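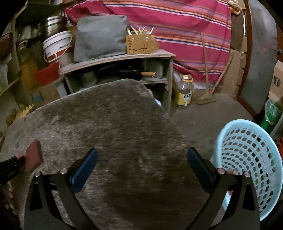

Where the kitchen is now

Hello to everyone at Rullmont, and thank you for being patient with me about this report. I had most of it written in May and then the plumbing happened (more on that below), so you're getting one long update where I'd planned two short ones.

The big news is that the kitchen at Oravec is in use again! We cook in it, we sort donations in it, and people sit in it long after the food is gone, which was always the hope. It still looks like a room in the middle of something, I won't pretend otherwise, but you can walk in and find a pan.

The table and the low shelf

You asked last time whether we were going to replace the big table. We aren't. I got a price for a new one and it would have eaten a painful share of the furniture money, and the old one is solid and seats everybody. The top is as worn and blotchy as ever, with those pale streaks that were there when we moved in. I'd like to sand it and oil it before winter. Two people have offered to help and one of them owns a sander, so that job should cost us a can of oil and a dusty afternoon.

The low wooden shelf unit has ended up just past the rounded corner of the table, and I'm very happy with it there. We tried it under the window first and everyone had to walk the length of the room with hot things. Now the pans go in the open compartments where you can grab them from the table side. The black one with the lid and the light wooden handle has the upper compartment, and it has become the pan everyone reaches for – we may need a second one like it. The compartment underneath is so dark that things vanish into it. A stick-on light would fix that, and I've put one on the list.

The bulky thing under the gray cloth is staying on top of the shelf for now. I know we talked about finding it a home in the storeroom, but the storeroom is full of tile until the bathroom is done, so please bear with me on that one.

Baskets

I want to say a word for the baskets, because they were the cheapest part of the plan and I use them more than anything. The light blue plastic one with the little flower-shaped holes does everything. Crumbs and grit fall straight through, it rinses clean in the sink, and the rim is thick and smooth enough that it doesn't bite your hands when it's full. We use it for sorting on the table: things get tipped out, looked over, and put back in or put away. I'd like more in the same style but in different colors, so that kitchen things and bathroom things stop traveling together.

Money so far

We have spent 1,900 dollars of the grant on the kitchen. Most of that went to the plumber, which was a surprise to me and probably will be to you. The pipe behind the sink had to come out completely, and the wall with it. The rest covered paint, hooks, baskets, and the wood for the shelf repairs. The Lellodeck flooring hasn't been ordered yet. I held off while the wall was open and I'm glad I did, as we'd have been mopping plaster off it for weeks.

All receipts are in the folder I'm mailing with this. There are a couple where the ink has faded, so I've written the amounts next to them in pencil.

Who's using it

We keep a sign-in book by the door, and it has 126 visits in it since we reopened. The real number is higher, as half the regulars walk straight past the book with their arms full. The biggest supper so far had 20 people, with folding chairs borrowed from the Plolitus reading room down the street. They've been lovely about it and have asked if they can run their soup evenings here once the floor is finished. I said yes without checking with you first! If that's a problem under the grant terms, please let me know and I'll go and un-say it.

What's next

The floor comes first, then the table, then labels on the shelves. I'd also like to go through the pots properly, because we have lids that fit nothing and I keep finding more of them. The bathroom is a separate story and I'll write that up once the tile is out of the storeroom.

One question for you: can what's left in the paint line be moved over to flooring? It isn't a large amount, but it would cover the strip by the back door.

Come and visit if you're in the area. There's usually coffee on.

Žofie Rusnák
Oravec, 2019-08-15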